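July 31, 2021

Slept badly, because it was my turn to run the bag task and I was nervous since yesterday evening. In our summer project each person leads for one day, and Kristine Lacson led the first days so well that nobody wished to come after her. I wrote my plan on paper in the tram, then I left the paper in the tram.

The task sounds easy. One gripper must take the handle of a plastic bag and the other must keep the bag open. Hubert Nägeli, our teacher, says that soft things are the real exam for two arms, and now I believe him. A bag never hangs two times in the same way.

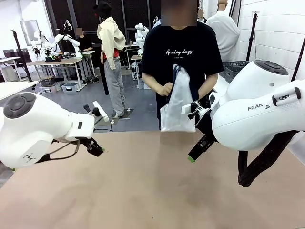
We stayed with the handle the whole morning. Kieran Pilkington wanted to close the fingers slower, I wanted to come from a lower side, and we discussed it too long - I think I was a little rude to him. After lunch I said sorry and we tried his way first. Three good grasps in a row, then a bad one. I wrote everything in the notebook, also the bad one.

Our log has now 578 attempts. Hubert wants 80 percent success before we may show it at Teltanis in November. We are far from this number.

Must ask Joanne for her notes about gripper force. Also buy new pens, and call Mother before nine. My English report for the project is still only one page.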